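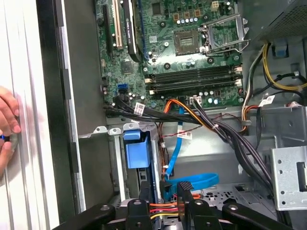
R. Lerar

Notes for Unit 5: How to Read a Repair Manual (and How to Write One Somebody Can Follow)

Welcome back, everyone, and thank you for the first drafts, which I read over a very pleasant weekend with a pot of tea. I've put my comments in the margins. Please don't be alarmed by how many there are, I write a lot on everybody's paper and always have!

This unit is on instructions. We spend most of our time in this course on letters and reports, and students sometimes feel that a set of directions is a lesser sort of writing, the kind of thing that comes folded up in the bottom of a box. I'd like to talk you out of that. Think of the person who has the cover off a computer, with the processor socket empty and its bracket swung open, trying to find the right line on the right page. That reader is busy and a bit nervous, and is looking at your words for two seconds at a time.

Order comes first. Write the steps in the order the hands will do them. I once followed a Skutness bookcase sheet that said "tighten all screws" and then, on the next page, "before tightening, insert the back panel." I'm sure whoever wrote it knew exactly what they meant. Warnings go ahead of the step they belong to, every time, and so does any tool the reader will have to go and fetch.

Next, names. Choose one name for each part and stay with it to the end. In an essay we're taught to vary our words, and here you have to unlearn it, which takes a while. If it's a "lever" in step 2, then it can't turn into a "handle" in step 13, or the reader will go hunting for a handle. A short parts list at the front helps a great deal.

Then verbs. Start the step with the thing to be done: lift, turn, slide, press. "The cover should now be removed" leaves me wondering whether I was supposed to have removed it already. "Remove the cover" is kinder, even though it sounds bossier. (Several of you told me in April that you worry about sounding bossy. In instructions you have my full permission.)

Last, please test what you write. Give it to somebody who has never done the job, sit on your hands, and keep quiet while they try it. Wherever they stop and look up at you, there's a sentence to fix.

For next time

Read the Cunley kettle leaflet in your packet and mark each place where a part changes its name. Then write directions for a small job you know well, 100 words at the least. Changing a bicycle tube is fine, and so is threading a sewing machine. Bring two copies, one for me and one for your tester.

Related handouts
Unit 3: Letters of Complaint
Unit 4: The Short Report
Unit 6: Forms and Why We Dread Them
Packet reading: The Shirazi Rice Cooker Booklet

Questions? See me after class or leave a note in my mailbox | © R. Lerar | Back to top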